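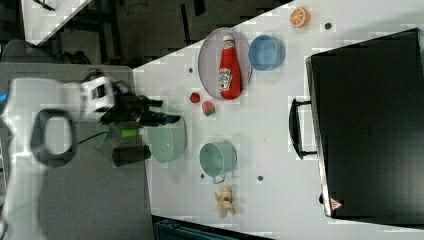
Trying out grippers at the bench: a few tips

If you're comparing two sets of fingers, do yourself a favour and use the same toy kitchen things for both. I spent a whole winter swapping bits in and out, and by December my notes were no use to anyone, me included!

Start with a bowl. Rims are forgiving, and you'll soon see how the fingertips like to settle. Cups come next, and do turn the handle a different way each time — it's surprising how often a grip that looked lovely from one side goes to pieces from the other. Leave bottles lying down for the first round, and keep small round fruit for last, when you're warmed up and feeling patient.

I give each item 40 tries with the Wukia fingers and 40 with the Steletti pair, with a cup of tea in between (for me, that is). Zoila Mamani stops at 35 and says her results come out much the same, so please yourself.

Check your camera cable before every run. Let it have a bit of slack, move the arm slowly to its furthest reach, and watch that nothing tugs.

Wipe the fingertips with a barely damp cloth between rounds, and write down the closing force as you go. Mine lives in a notebook by the kettle.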